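床鳴りはどこから来るのか　無垢フローリングの含水率と隙間の設計

床板がきしむという相談は、暖房を使い始めて一か月ほどたった頃に集中する。施工直後には無音だった床が、冬に入って特定の位置だけ鳴り始める。原因の多くは板そのものの欠陥にはなく、含水率の変化に伴う寸法変動と、それを受け止める固定方法の組み合わせにある。

木材は周囲の温度と相対湿度に応じて水分を吸放出し、やがて平衡含水率に落ち着く。繊維方向の伸縮はごく小さいが、幅方向は無視できない。板目材は柾目材より動きが大きく、同じ樹種でも木取りによって挙動が変わる。無垢フローリングの継ぎ目が冬に開き、梅雨に閉じるのは正常な反応であり、設計段階で動き代を見込んでおくべき現象である。

床材メーカーのスキリコ（Skilico）は、オーク無垢板の出荷時に梱包単位で含水率を測定し、ラベルに記載している。同社の施工要領では、搬入後に梱包を解き、実際に使う部屋で桟積みにして養生することを求めている。暖房を止めたままの現場で養生しても、入居後の環境とは条件が合わない。養生中の室温と湿度は、少なくとも朝夕の2回記録する。

きしみの発生箇所は大きく分けて、板と板の実（さね）、板と下地、下地と根太の接触面になる。実の部分で鳴る場合は、乾燥で嵌合が緩み、歩行荷重のたびに木同士が擦れている。音は高く、短い。下地と根太の間で鳴る場合は音が低く、足を離した瞬間にも遅れて聞こえることが多い。釘の保持力が落ち、軸と木の間で滑りが生じている状態である。
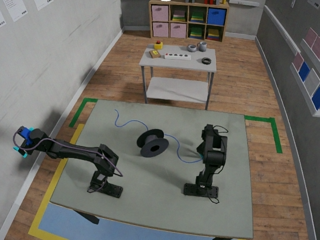
冬に開いた板の隙間は、パテで埋めてもよいのか。
乾燥期に硬いパテを詰めると、湿度が戻ったときに板の逃げ場がなくなり、突き上げの原因になる。季節をひと回り観察し、梅雨を過ぎても閉じない隙間に限って、弾性のある充填材か同材の薄い埋め木で処理する。

壁際の納まりも音に影響する。部屋の周囲には伸縮のための隙間を設け、巾木で隠すのが標準である。ところが改修工事では、既存の巾木を残したまま床板を突き付けで張る例が少なくない。膨張した板が壁を押すと、行き場を失った力は部屋の中央付近で板を持ち上げ、下地との間に空隙をつくる。そこを踏めば鳴る。間口が広い部屋ほど累積量が大きくなるため、途中に見切り材を入れて縁を切る方法も検討する。

接着剤の選択では、硬化後の弾性が問題になる。硬質の接着剤は初期の固定力に優れるが、板の動きに追従できず、界面で剥離すると部分的な浮きを生む。スキソウ（Skisow）の一液型ウレタン系接着剤は弾性を残すタイプで、釘との併用を前提としている。塗布は根太に直交する連続ビードではなく、板ごとに間隔を置いた線状とし、実の内部には入れない。実を接着してしまうと複数の板が一枚の幅広材のように動き、弱い継ぎ目だけが大きく開く。

オーエイ（Oei）が手がけた集合住宅の改修では、80戸のうち27戸で入居後に床鳴りの申し出があった。調査の結果、鳴りは南面の居室に偏っていた。日射で床表面が乾き、板の表裏に含水率の差が生じて幅反りが起きたものと判断された。対策として、板の張り替えは行わず、下地側からのビスの増し打ちと、居室の加湿計画の見直しが選ばれた。

補修の手順は、鳴る位置の特定から始める。一人が歩き、もう一人が床に手を当てて振動を確かめる。位置が決まれば、床下に入れるかどうかで方法が分かれる。床下から作業できる場合は、根太と下地の隙間に薄いくさびを接着剤とともに差し込む。強く打ち込むと隣の位置が浮くため、手で止まるところまでとする。床下に入れない場合は、実の際から細い補修釘を斜めに打つか、注入式の接着剤を用いる。注入後は荷重をかけて養生し、指定の硬化時間を守る。

仕上げ塗装との関係にも触れておく。塗膜型のウレタン塗装は吸放湿を遅らせるが、止めるわけではない。裏面が無塗装のままであれば、水分は下から出入りする。オイル仕上げは表裏の差が小さくなる一方、表面の乾燥は速い。サークモント（Surkmont）の浸透性オイルのように再塗装が容易な製品では、6月までに表面を軽く研磨して塗り直しておくと、梅雨時の汚れの吸い込みを抑えられる。研磨には番手600を使わず、より粗い番手で止める。目を詰めすぎるとオイルが入らない。

湿度計は壁の高い位置に掛けず、床に近い高さに置く。床暖房のある部屋では、床面近くの空気は室中央の値より乾いていることがある。補修を依頼する際は、音の種類、位置、聞こえる時間帯とあわせてこの記録を渡すと、施工者の判断が早くなる。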